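Shelf-picking cell keeps dropping soft little items, where do I start?

Adhiambo Nyaga
Hi all. I look after one picking arm that pulls stationery off a tiered shelf and puts it in totes. It's a Flosberg arm with a two-finger gripper, second-hand, and it has been a pretty good machine until this month. Pens and boxed leads are fine. Erasers are a nightmare! It either pinches so hard that the eraser bows and pops out sideways, or it goes so gently the thing slides off on the way to the tote. The counter says 2,471 cycles on this set of finger pads. I've wiped them down and re-run homing, no change. The colour of the item doesn't seem to matter, but the shape does — short fat ones are worse than long ones. Do I fiddle with the grip force, or is it the pads?

Brock Pelletier
Pads. Always the pads. Just swap them.

Tracey Yeoman
Brock's probably right, but I'd do a couple of checks first or you'll be back here in October with the same trouble.

Lock the cell out, then run your thumbnail across each pad. If it skates over the middle and catches near the edges, the centre is glazed and they're done. Look at the pair together too, as mine wore on one side only because the fingers weren't closing square. A strip of paper between them will tell you: pull it at the top, then at the bottom, and it should drag the same both times.
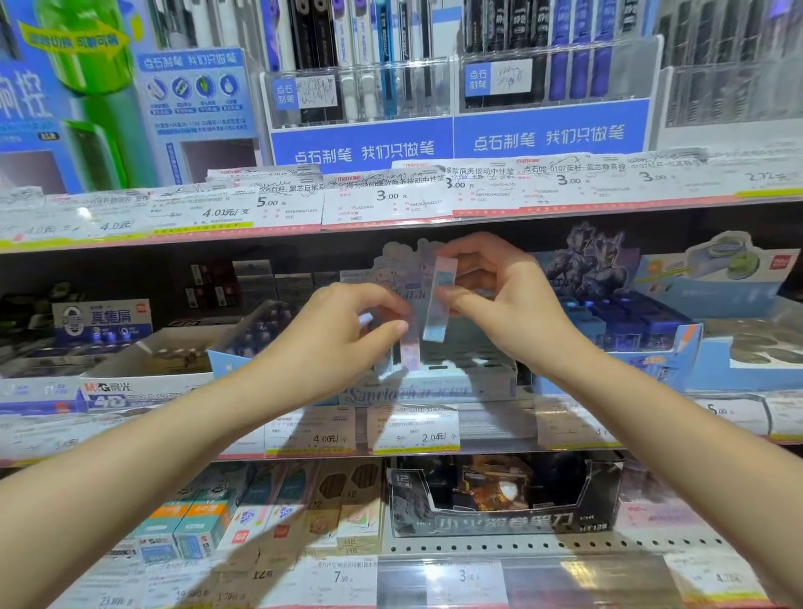

Once the new pads are on, redo your grip settings from scratch. We run ours at 25 percent force for anything rubbery and slow the lift right down for the first bit of travel. I also made separate recipes for short and long erasers (I was lazy and had one for both, and I paid for it). For the long ones I grab nearer the middle so they don't swing.

And check the shelf hasn't been nudged! Ours gets bumped by the restocking trolley and then every pick is off by 2 mm, enough to catch a soft item by its corner.

Adhiambo Nyaga
Thanks Tracey, the paper came out easy at the top and wouldn't budge at the bottom, so there's my answer. Pads ordered. I'll shim the left finger on Wednesday when the line's down.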